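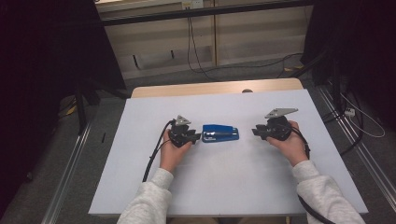 Bodus Brings Fitenance, a Body Maintenance Program for Desk Workers, to Gandport

FOR IMMEDIATE RELEASE

GANDPORT. Bodus, a provider of exercise and posture programs for adults, will open enrollment in August for Fitenance, a new program aimed at people who spend most of their working day in a chair. Classes will be held on the ground floor of the Bellini Building and will be open to Gandport residents as well as people who work in the city and live elsewhere.

Fitenance takes its name from the words "fitness" and "maintenance." The program treats the body as something that needs regular, modest attention. Participants work on the joints and muscles that office work tends to neglect: hips, upper back, neck, wrists and ankles. There is no weight loss goal and no one is weighed at any point.

Each course lasts four weeks. Participants attend two sessions a week and are given a short set of movements to do at home or at work on the other days. The sessions use floor mats, a sturdy chair and a resistance band. Bodus supplies the mats and chairs. Participants keep the band when the course is over.

The first session is taken up with a movement check. An instructor watches each participant get up from a chair, reach overhead, turn the head to both sides, squat as far as is comfortable and stand on one leg. The results go on a card that the participant takes home. The same check is repeated in the final session so that people can compare the two cards themselves. Bodus does not keep a copy unless the participant asks for one.

The program was tried out before the Gandport launch, with 433 people completing the full course. Bodus asked them afterward which parts they were still doing. The seated hip stretch and the wrist routine were named most often. The breathing exercise at the end of class was named least often and has been shortened for the Gandport version. Several people also asked for more time on the neck, and a segment on neck movement has been added to the second week. 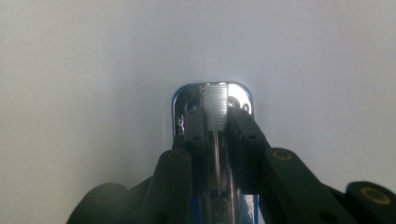
Catarina Tavares took the course in the trial and said she had signed up for her shoulders and ended up paying more attention to her feet. "I had been sitting with my ankles crossed under the desk for years and never thought about it," Tavares said. "I still do the ankle circles while I wait for the kettle. The band I use less than I should."

The comparison between bodies and machines comes up often in the classes, and instructors use it with some care. A machine part wears down and is replaced. Muscle and bone respond to being used, and a joint that is moved through its range regularly will usually keep that range longer than one that is not. Fitenance teaches participants to think in terms of upkeep, with small jobs done often, and leaves the comparison there.

Classes are kept small so that the instructor can correct positions as they happen. Anyone who cannot get down to the floor can do every exercise seated or standing, and the chair version is shown first in each session. People who have had recent surgery, an injury still being treated, or dizziness when changing position should speak to their doctor before enrolling. Fitenance is an exercise program and does not replace medical care or physical therapy.

Employers in Gandport may also book the course for their staff. Workplace courses follow the same plan and can be held at the employer's own site if there is a clear room with enough floor space for everyone to lie down with arms out. A carpeted meeting room is fine once the tables have been moved. Bodus asks that workplace participants be given the time during paid hours, as attendance in the trial dropped when sessions were placed over lunch.

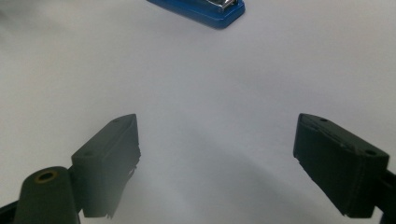

What the Course Covers

Week 1: Movement check, hips and standing up. Participants learn the seated hip stretch and practice rising from a chair without using their hands.

Week 2: Upper back and neck. Band work begins. Instructors show how to set screen height using a stack of books or whatever is available.

Week 3: Hands, wrists and feet. The wrist routine is taught in full, followed by ankle circles, heel raises and balance work near a wall.

Week 4: Putting a daily routine together, then the second movement check. Participants choose four movements to keep and write them on the back of their card.

Enrollment

Places are given in the order that requests are received. Morning, midday and evening groups are planned, and participants are asked to stay with the same group for the whole course. A missed session can be made up in another group if there is space.

Participants should wear clothes they can bend in. Shoes come off for the third week and are optional the rest of the time. The Bellini Building has a step-free entrance on the side street and an elevator from the parking level.

Enrollment forms will be available at the front desk of the Bellini Building and from Bodus. Employers who would like a workplace course should include the size of the group and a short description of the room when they write.

About Bodus

Bodus designs and teaches exercise programs for adults who do not take part in regular sports. Its courses are led by trained instructors and are taught in person. Fitenance is its first program in Gandport.

Media inquiries: Press Office, Bodus, Bellini Building, Gandport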